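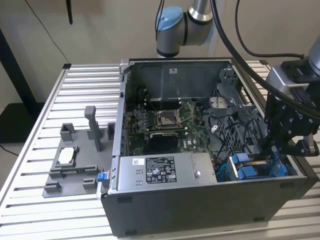 No hands past the side panel while the arm is live, Saulius says, and he means fingertips too. Said it twice before coffee. Wants it written into the Nisis sheet as rule one, above the torque stuff. Fine by me.

December and still arguing over the sheet. Zineb Alaoui sent her version at lunch, 48 lines, far too long, I'd cut half. Good bits though: socket lever up or down gets called out loud before every run. Fixture tray goes back to its tape marks between runs. Speed cap stays on whenever a person can reach the table, no exceptions for "just a quick one". I've done the quick one. Not proud.

Still open: who can reset after a stop? Zineb says whoever pressed it. Saulius says a second person, always. I lean Saulius but it'll slow us down teribly with only 2 on shift.

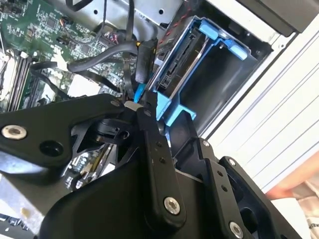

Gripper in by the drive bay, cables close.

Cables are the weak part of the sheet. Kuusk has one line, "keep clear of wiring", useless when wiring is the job. Wrote: stop and look if a cable moves that shouldnt. Needs a force number too, ask Sturkia.

Log is at roughly 1156 entries, most with no initials. New rule, no initials no run. Must print it tonight.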